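Building Materials in Everyday Settings
Week 6 handout: Heat, where it comes from and how it gets out
Course tutor: Sirkka Rantala

Welcome back! Last week we did damp, which I know was a bit of a slog, and I promised that this week would be more fun. It is. Heat is my favourite part of this whole course, mostly because once you start noticing how it moves you can't stop, and you'll find yourself putting your hand on walls in other people's houses. Please do the reading before the session if you can (the Fernandes chapter, pages marked on the course site) but come along even if you haven't.

Bring a jumper. We'll be going in and out of the cold store at Lotlow for the second half.

1. Three ways heat travels

You will have met these at school, so I'll be quick.

Conduction is heat passing through stuff that is touching other stuff. A metal spoon left in hot soup gets hot at the handle end. Wood does it slowly, stone does it rather well, copper does it brilliantly. When a stone floor feels colder than a rug in the same room, both are very nearly the same temperature. Your foot is warmer than either of them, and the stone is simply better at taking the warmth off you.

Convection is heat carried about by a moving fluid, and for us the fluid is nearly always air. Warm air is lighter than cold air, so it rises, and cooler air slides in underneath to take its place. A radiator under a window sets up a slow loop that goes up past the glass, across the ceiling, down the far wall and back along the floor. If you've ever had cold ankles and a hot face in the same armchair, you were sitting in the loop.

Radiation is heat travelling as invisible light, straight from a warm surface to a cooler one, with no need for anything in between. The sun on your back on a cold April morning is radiation. So is that odd chill you feel when you sit beside a big single-glazed window at night, when your body is sending more heat to the glass than it gets back.

In a real building all three go on at once. Most of the skill lies in spotting which one is doing the most work in a given spot, and that is what we'll practise.

2. The question I'd like you to ask every time

Where does it come in, and where does it go out?

I say this so often that last year's group wrote it on a mug for me. It works for a loft, a greenhouse, a bread oven, a beehive or a lunchbox. Any box with something warm inside it will settle at a temperature where the heat leaving matches the heat arriving. If you make more heat, the inside gets warmer until the losses catch up. If you wrap the box up, the same thing happens, only from the other side of the sum.

Try it with a kitchen. Heat comes in from the hob, the oven, the fridge (yes, the fridge! put your hand near the back of one), the people, the sun through the window and the radiator. Heat goes out through the glass, the walls, the extractor, the gap under the door and the plughole, every time you pour away a pan of hot water. I have never had a group that remembered the plughole.

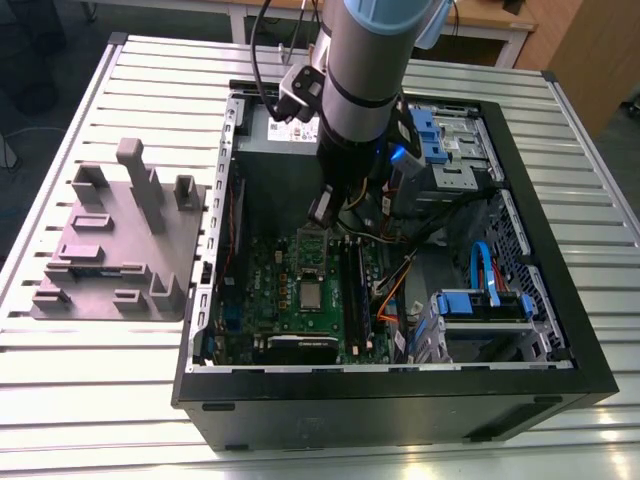 Vents are the part of this week's topic that people most often get wrong, and it is nearly always the same mistake: they think of a vent as a hole. A hole on its own does very little. Air has to have a way in and a way out, and it needs a reason to travel between the two. The reason can be a fan, or wind pushing on one side of the building, or simply a difference in height, with a low opening letting cool air in and a high one letting warm air go. A desktop computer is a lovely small model of a room for this purpose, and with the side panel off, as on the one lying on its side here, you can look straight in at the power supply in its corner and the motherboard, and start asking my question. Electricity comes in and nearly all of it ends up as heat. With the panel on, the air has to go where the openings send it. With the panel off, it goes where it likes, and a path that somebody planned may not work the way they meant it to. A larder with its door propped open has the same trouble.

3. Stack effect, or why your loft hatch whistles

In cold weather a heated house behaves like a short, fat chimney. Warm air pushes gently outwards near the top and cold air is drawn in near the bottom. The taller the house and the bigger the difference between indoors and out, the stronger the pull. You can find it with a strip of tissue paper held near a letterbox on a still winter evening.

Cúc Tiêu, who took this course two years ago, lives at the top of a tall narrow terrace and sent me a wonderful set of notes about hers. She had sealed every window on the top floor and was puzzled that the draught in the downstairs hall had dropped as well. By now you should be able to explain that one. Have a go before the session and we'll start with it.

It cuts the other way too. In a hot spell you can open a low window on the shady side and a rooflight at the top, and let the house clear itself overnight. Do it when the air outside is cooler than the air indoors, then shut up again in the morning before the day warms through. My grandmother did this all her life with shutters and never used the word convection.

4. Thick walls and slow heat

Insulation slows heat down by trapping still air. Wool, straw, cork, foam and feathers all do it. Squash them flat and they do it less well.

Mass is different, and the two get muddled. A heavy wall soaks up heat for hours and gives it back for hours. That is a blessing in a church in August and a curse in the same church in January, if you only switch the heating on for one service a week. The stone takes all the warmth for itself and has barely started giving any back by the time everybody has gone home.

We'll look at two buildings side by side. The first is the old Druretex weaving shed, with very thick brick, tall windows and a concrete floor. The second is the Cemum pavilion, which is light timber with plenty of insulation and hardly any mass at all. Lino Ruggiero logged the temperature in both through a warm week and has kindly let us use his charts. The shed's line rolls along like low hills. The pavilion's goes up and down like a saw. I think they are the most beautiful charts on the course and I will not be told otherwise.

5. A sum to try at home

This is the only arithmetic this week and it is friendly.

A small workshop has a 2000 watt heater. A person working quietly gives off somewhere near 100 watts, but for this one we'll leave people out. The workshop loses 300 watts through its roof for every degree that the inside is warmer than the outside, and nothing anywhere else (I know, I know, but let's keep it simple).

How much warmer than outdoors will it get?

Divide the heat coming in by the loss for each degree. You should get a little under seven degrees. Now suppose we insulate the roof and bring that loss down to 100 watts for each degree. Same heater, and you get 20 degrees. Then think about which of the two you would pay for first, a bigger heater or a better roof, and what you'd want to know before you decided.

Extra, if you enjoyed that: add 15 people to the insulated workshop and turn the heater off.

6. Before next time

Pick one room you know well. Sketch it from the side, as if you'd sliced it like a cake, and draw arrows for every way that heat comes in and every way it goes out. Thick arrows for big flows, thin ones for small. Guessing is fine! I'd much sooner see a bold wrong arrow than a blank space. Cupboards and sheds are allowed, and so is the inside of a parked car.

Sadia Abbasi is running the sketching help table again for anyone who says they can't draw. You can. She'll be in the small room from 34 minutes past the hour, which is an odd time but it's when the bus gets in.

Reading for next week is the chapter on glass. Skip the part on coatings for now, as Radymyr Skoryk is coming in to talk about those himself and he explains them far better than the book does. If you have an old sealed window unit that has gone misty in the middle, please bring it along, wrapped in a towel and with the corners taped.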